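Course notes, Unit 4: Setting Up and Looking After the Two-Arm Table Cell
May. Notes by Auður Kirkegaard, revised by Narayanan Suvarna

4.1 Frame and table

The cell is built on a black aluminum extrusion frame with the wooden tabletop inside it. The arms bolt to the side rails. Check the rail bolts before the first power-up of the day with a hand wrench only. A loose rail shows up later as a position error that looks like a bad calibration, and several groups have wasted an afternoon recalibrating a sound arm.

Cables leave each arm at the base and hang outside the frame. Leave enough slack for the full swing of the first joint. Do not tie arm cables to the monitor cable.

4.2 Start position

Bring both arms to the start position with the grippers open and pointing inward over the table. Wait 30 seconds after power-up before sending the first move. If the wrist light on either arm is not green, stop and read the log on the desk computer.
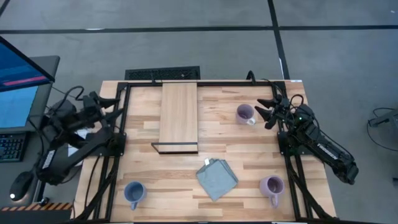

The start position is stored once per arm. It is not mirrored from left to right, so a change made on one side has to be made separately on the other. Record the joint values in the cell book with your initials. Values copied from an older page are not accepted.

4.3 Shelf and test objects

The shelf board is fixed at the far side of the table, with its long side running toward the operator. Its height is part of the cell setup. If the board has been removed, measure from the tabletop to the top face at both ends before running anything. The near end must read 200 mm.

The standard check uses the mugs and the folded cloth. Run it at low speed:

1. Set the mugs on the tabletop with the handles toward the operator side. Small differences in angle are allowed.

2. Fold the cloth and lay it near the front, clear of the mugs.

3. Jog each gripper to the shelf edge and back. Watch the elbow as well as the fingers.

4. Place one mug on the shelf board near its front end. Confirm that both arms can return to the start position without touching it.
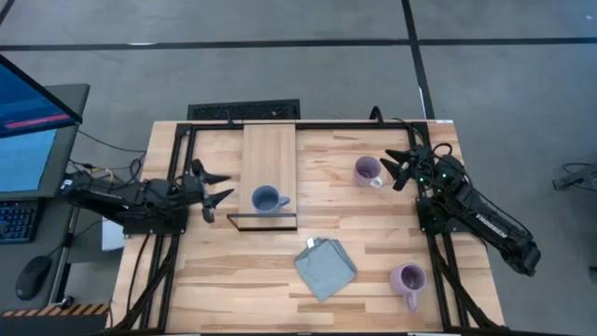 4.4 Routine care

Wipe the gripper fingers with a dry cloth at the end of each session. Do not use solvent on the finger pads.

At every 1000 cycles, power down and support the arm by hand before checking the wrist screws. The arm drops when the motors lose power. Look over the cables where they bend at each joint and replace any with a split jacket.

Log faults by arm (L or R) and joint number. "Arm acting up" is not a fault entry. Read section 4.5 before the next lab.

Questions on this unit: Ermira Todorova, Ruvness lab office. Copyright Ruvness. Back to top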